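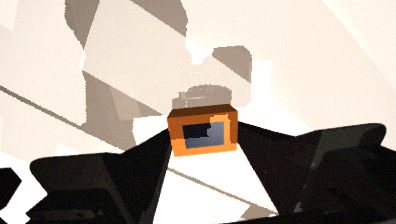
Progress Report, No. 11

Jovano: teaching pick-and-place by remote control
Prepared for the Plukirlow Fund by Irina Hodoroagă

1. Period covered
This report runs from the end of the last payment stage to May. Work was split between the simulator and the bench at Palma. Spending is within the agreed budget and no change to the plan is requested.

2. Demonstrations in simulation
An operator drives the simulated arm with a hand controller and watches a view from the wrist. The main object is the small orange box with a recessed panel in its front face, taken between two black fingers. We recorded 1057 demonstrations. Of these, 247 were rejected on replay, most of them for a late grip command or a long pause before contact. The remainder have been passed to training.

Lighting was set to vary between runs. Under strong light the pale work surface goes to white in places, and the shadows on it have hard edges. The orange of the box shifts towards brown where it is shaded. Baltasar Villalba has asked that these settings be kept, as the policy trained under even light did poorly when tested under the harder settings. Box tilt at the moment of grip is now logged with each run.

3. Demonstrations by hand
Emiliano Bustos guided the real arm by hand through the same task. Joint friction remains a problem at the wrist, and paths recorded in this way are slower and less smooth than the remote ones. They are stored separately and have not been mixed into the training set.

4. Operator training
Declan Hayes and Gonzalo Quintana completed the controller course. Sessions are limited to the morning, with a break after each block. The written guide has been revised to cover regrasping, which the two operators had been doing differently.

5. Open issues
Replay drift in long runs: cause not found. Logging has been moved to the Hinari format, and older runs still need converting.
Finger contact model: the grip force reported by the simulator is too high. A fix is under test.

6. Next period
Collect a further 1000 remote demonstrations with a second object. Repeat the hand-guided set once the wrist joint has been serviced. Send the converted logs to the fund's technical reader.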